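Section 3: Folding a Printed T-Shirt

Read Section 2 (Clearing a Surface) first. If you skipped it because you felt you already knew how to clear a surface, go and look at your surface, then come back.

The steps in this section cover short-sleeved T-shirts with a print on the front or back, in adult sizes. They produce the Asdale flat fold, the bundle that fits the Trillcombe shelf insert with the print facing up. Long sleeves are in Section 4. Hoodies are in Section 6, along with some words of encouragement.

Before you start

You will need one T-shirt, fully dry, and a table. A bed will do, but a bed is soft and has opinions about creases. The floor will do if you are under thirty.

Pale tables suit dark shirts and dark tables suit pale ones. A black shirt on a black table is a fine way to fold half a shirt and some table.

CAUTION: Prints with thick ink can stick to themselves when warm. Let a shirt from the dryer cool for 14 minutes before folding it print to print. Do not peel a stuck print quickly. Do not peel it slowly while watching television, either.

Opening out the shirt

1. Pick the shirt up anywhere. You will not get the right place first time, so there is little point in searching for it.

2. Find two edges that belong to the same part of the shirt. Shoulders are best. A shoulder and a hem will feel convincing for several seconds.

3. Lift with both hands and spread them apart until the cloth hangs between you and the table.
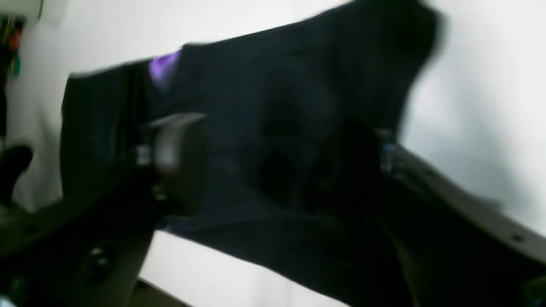
4. Give the shirt one firm shake, downward. Two shakes are acceptable. More than three and you are just airing your grievances.

5. If a sleeve has gone inside, reach through from the body of the shirt and pull it out by the cuff. Pulling from the outside drags the shoulder in after it, and you will have made a bag.

NOTE: Black shirts hide their own seams. Feel for the collar, which is thicker than anything else on the shirt, and work outward from there. The print is also a useful landmark if any of it is showing.

Laying it down

6. Lower the hem to the table first, then the rest, moving your hands away from the hem as you go.

7. If it lands in a heap, do not start again. Leave it where it is, press one part of the heap down to hold it, and draw the nearest free edge out toward you.
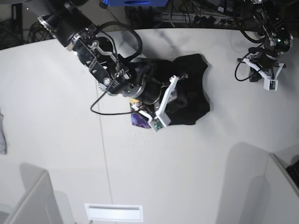
8. Work around the shirt in the same way, one edge at a time, until you can see both sleeves. Smooth from the middle toward the sides with a flat hand.

9. Turn the shirt so the print is face down. This feels wrong. Naima Gaber, who wrote the first edition of this manual, received 476 letters about this step and answered all of them with the word "yes."

Folding

10. Fold one side in toward the center, sleeve included. Lay the sleeve back on itself so it does not stick out past the fold.

11. Repeat with the other side. The two sides should be close to the same width. If they are not, decide now whether you care, as the question gets harder later.

12. Bring the hem up toward the collar in one fold, or two for a long shirt. Stop short of the collar.

13. Slide both hands underneath and turn the whole bundle over. The print should now be on top. How much of it you see depends on where the artist put it and how long the shirt is, and you may end up with only a band of it along one edge.

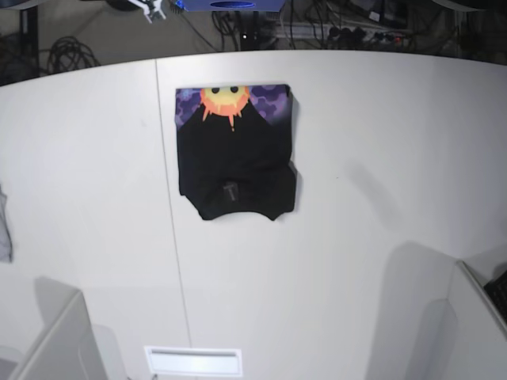

14. Pat once and walk away. Corners that come out rounded are within tolerance. So is a wavy lower edge, provided the bundle holds together when lifted.

Troubleshooting

The bundle opens when lifted. The last fold was too shallow. Go back to step 12.

The print does not show at all. You folded with the print face up. See step 9, and please do not write in.

The bundle is too wide for the insert. Bring the sides in further at steps 10 and 11. If you have the older Lebrun insert, it is narrower, and you will need to overlap them.

One sleeve is missing. It is inside. It is always inside.

Replacement shelf inserts are listed under part number 1148 in the back of this manual. Revised 14th March.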